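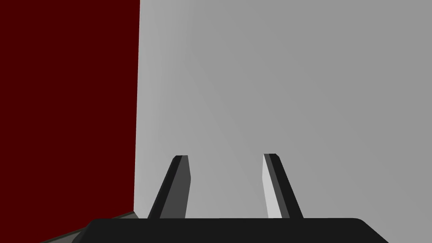
## 4. Setting up the wrist view

By now you've got the arm bolted down and the Nolla controller talking to your laptop. If you haven't, go back to section 3, I'll wait. This part is all in the simulator, so leave the real arm powered off (mine was still on the first time, and it said hello to my coffee).

1. Start Gilusus and load the `bench` world. It takes up to 70 seconds on my old laptop, so don't panic and click twice.
2. Open **Views > Wrist**. You want both fingers standing up from the bottom of the window with a good wide gap between them.
3. Type `grip open 100` in the console. That's percent, by the way. Maham Qureshi typed millimeters for a whole evening and we all felt bad for her.
4. Jog the arm toward the gray surface in small steps. I use 36 ticks at a time on the slow setting.
5. Stop while you can still see plenty of gray past the fingertips, then save the pose as `near_wall`.

> **Note:** The bench world is plain on purpose. I tried it with wood grain and a pegboard and the view got so busy I couldn't tell what the fingers were doing!

### 4.1 Checking that the fingers match

Stay in the wrist view for this one. The two inner faces won't be the same shade, and that's just the lighting, so please don't go hunting through the material settings like I did. What you care about is the tips. They should sit level with each other.

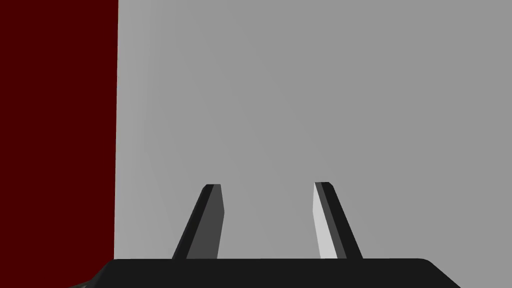
1. If one tip is higher, open `fingers.cfg` and look for `tip_offset`. Both sides should have the same number.
2. Save, reload the world, and go back to `near_wall`.
3. Nudge the wrist left and right a little. The edge between the red and the gray should stay crisp the whole way. If it flickers, turn off soft shadows.

> **Caution:** Don't send `near_wall` to the real arm yet! The simulated wall has no idea where your actual wall is. Wanpen Wattanapong is still patching the drywall behind our bench — do section 5 first and measure.

If the console throws error 3843, the Purkov plugin has lost its port. Unplug the Chu adapter, plug it back in, and start again from step 1 of section 4.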